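Flilton Neighbors > Kids & Play > Toys and Games

Big toy bricks on a table: how many is too few, and how do I get marks off the top?

Posted by twotables_flilton, Saturday, March 14, 2026

Hi all, long-time reader, first time posting in the toys section (I usually hang out in Gardening, so be gentle).

I help run a play morning for little ones and we've inherited a huge tub of those large interlocking bricks, the chunky ones with the round studs on top. The label on the lid says 300 pieces but I have not counted and I'm not going to. Up to now we've just tipped the lot out on the floor and let them at it, and what happens every single time is that the kids swim around in them for ten minutes, throw a few, and then go off to the play kitchen. Hardly anything gets built! And then I'm on my knees picking up bricks while everybody else puts their coats on.

So I want to move the bricks up onto tables. We have a couple of light-colored ones I can push together end to end. My questions are:

How many bricks would you put out at a time for two and three year olds? My sister-in-law thinks I should go really small, like a handful, and let them ask for more. I'm worried they'll just fight over the yellow one.

Do you bother sorting by color first, or is that more trouble than it's worth?

And the tabletops have faint marks and smudges all over them that don't come off with a damp cloth. Is there something safe I can use? I don't want to strip the surface.

Thanks in advance, and sorry this got long!

handine_mom
14 people found this helpful

Oh I have been exactly where you are, the swimming-in-bricks phase, we had it for a whole winter. Your sister-in-law is right! Go small. I put out three for each kid, one of each color, and keep the tub under the table with the lid on. It sounds stingy but they really look at them when there are only a few, and they start doing things like putting the green one on the red one and then the red one on the green one and being delighted both times. When they've made something (or decided that they have) they can come to me and pick another one out of the tub. Picking is half the fun for mine.

I wouldn't start them stacked. Spread them out with plenty of space between, a bit crooked is fine, so that each brick is easy to grab and there's room to build next to it. If you line them all up neatly along the edge, in my experience the first thing that happens is a sleeve comes along and they all go on the floor.

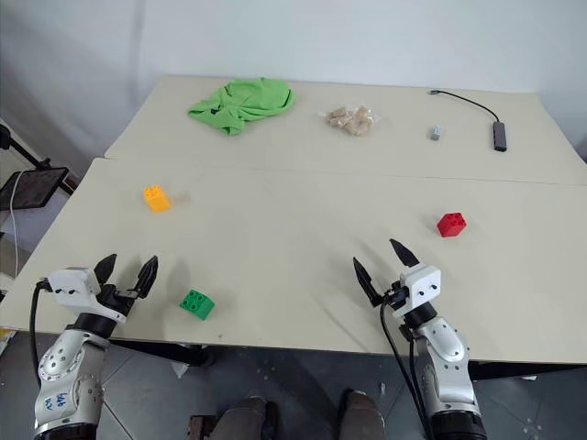

Yellow, red and green, studs up and well apart on the front table.

Pushing two tables together works fine, but put your bricks on the nearer one to begin with and use the other for finished buildings. Otherwise the small ones climb up to reach. Also check the gap where they meet, my two are slightly different heights and it drove the kids nuts because a long wall wouldn't sit flat across the join.

On sorting: I don't. I did it once, into shoeboxes, it took me an entire evening and lasted until snack time. If you want color sorting, make it the game at the end. I put out a bowl for each color and they tidy up without noticing that they're tidying. Yellow is always fought over, you're right about that, so keep a few spare yellows in your pocket.

For the marks, I use a paste of baking soda and water on a soft cloth, rub gently in circles, wipe it off with clean water and dry it right away. Try it on a corner first. It took care of most of the crayon on mine and left a ghost of something purple that I've stopped seeing.

brickdad70
2 people found this helpful

I'd put them all out. Kids like a big pile. We have 174 at home (my daughter counted, not me) and they get dumped out every day and it's fine. Get a big sheet, put it under the table, and at the end pick up the four corners and pour everything back in the tub. Takes a minute.

No idea about the marks, I would leave them. It's a play table.

Kateck_corner
5 people found this helpful

Agree with handine_mom on the small numbers, but with the threes I'd go up to six or so each once they've got the hang of it, otherwise a tower is over before it begins.

Please don't use a scrubby sponge or a magic eraser type thing on a light tabletop until you've tested it somewhere out of sight. I dulled a patch on ours that way and it shows every time the sun comes in. Dish soap and warm water first, then the baking soda if you have to. And wash the bricks while you're at it, ours go in a mesh bag in the sink with a squirt of dish soap, then studs down on a towel overnight.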